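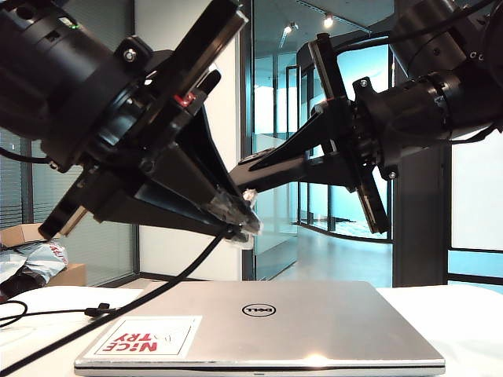
Speaker notes: Dividend reinvestment for people who already own shares
3/10/23
By the Custell Investor Evenings desk

Open with the question on the sign-up form, which was whether to take dividends as cash or put them back into the company. Most of the room will already hold a few stocks or a fund. Skip the definition of a share. Do give the definition of a dividend in one sentence, because last time two people asked for it at the break.

Say early that this is general information and that I don't know anyone's tax position.

Slide 1. What happens when a dividend is paid

Go through the dates slowly. Declaration date, ex-dividend date, record date, payment date. The ex-dividend date is the one that matters to buyers. Buy on that date or after and the seller keeps the payment. The share price usually opens lower by something close to the dividend on that morning, so buying the day before to collect the payment gains nothing much and may leave a tax bill.

Pause here. This point always gets a hand up. If someone says they have done it and made money, agree that prices move for other reasons too, and go on.

Slide 2. Cash or reinvest

Cash goes to the brokerage account and sits there until you do something with it. Check what the account pays on idle cash. In some it is close to nothing.

Reinvesting means the broker, or the company's own plan, buys more of the same shares on or soon after the payment date. Most brokers will buy fractions. A few won't, and then the leftover stays as cash.

Use the Plondanton holding as the worked case. 900 shares, paying 18 cents a share each quarter. That is $162 a quarter, or $648 a year. At a share price of $27, the first payment buys six more shares. The next quarter's dividend is paid on 906 shares, which makes it $163.08. Write these on the board if the projector is slow. People follow it better when the numbers go up one at a time.

Mention that the slide holds the price and the dividend flat and that neither stays flat in practice.

Slide 3. When reinvesting makes sense

- You don't need the income now.
- You would buy more of this company today at today's price.
- The position is still a sensible size next to everything else you own.

Spend the most time on the second one. Automatic reinvestment is a buy order that repeats every quarter, and it goes through at whatever the price is. If you wouldn't place that order by hand, turn it off.

Then the third. Someone who has reinvested in a single bank or utility for 20 years can end up with half their savings in it without having made a decision. Ask people to work out what share of their total their biggest holding is. Give them a minute. Don't ask anyone to say the number out loud.

Slide 4. When the yield looks too good

Yield is the annual dividend divided by the price. It goes up when the dividend goes up. It also goes up when the price falls, and that is the more common reason for a very high one.

Skarnov is the case here. The price halved over a year while the dividend stayed the same, so the yield on the screen doubled. Then in February the board cut the payment. Anyone who bought for the yield got a smaller dividend than they had planned for.

What to look at before buying for income:

Payout ratio, meaning dividends as a share of earnings. Over 100 percent means the company is paying out more than it earned. It can do this for a while from cash or borrowing.

Free cash flow next to the dividend. Earnings can include items that never arrive as cash.

Debt coming due in the next 3 years, and at what rate it would have to be refinanced now. This has become more important with rates where they are.

Property trusts and pipelines report differently, so the plain payout ratio can mislead. Say this and move on. There is a page on it in the handout.

Slide 5. Tax and records

Reinvested dividends in a regular taxable account are still taxable in the year they are paid, even though no cash reached you. Say it twice.

Each reinvestment is also a separate purchase with its own cost. Keep the statements. The Wattanapong example on the handout shows an owner who sold and counted only the original $2,000 as cost, leaving out years of reinvested payments. They reported a bigger gain than they had made and paid tax on the same money a second time.

Retirement accounts work differently. Point to the handout.

Questions

Likely ones: whether funds are better than single stocks for this, whether buybacks are the same thing, how to switch reinvestment off. For the last, it is usually a setting for each holding, and a change made after the record date may not take effect until the next payment.

If there is time left, go back to slide 3. Leave the handouts by the door.

Last updated: after the second run-through, slide 4 shortened

Contact the Custell desk | Copyright Custell Investor Evenings | Back to top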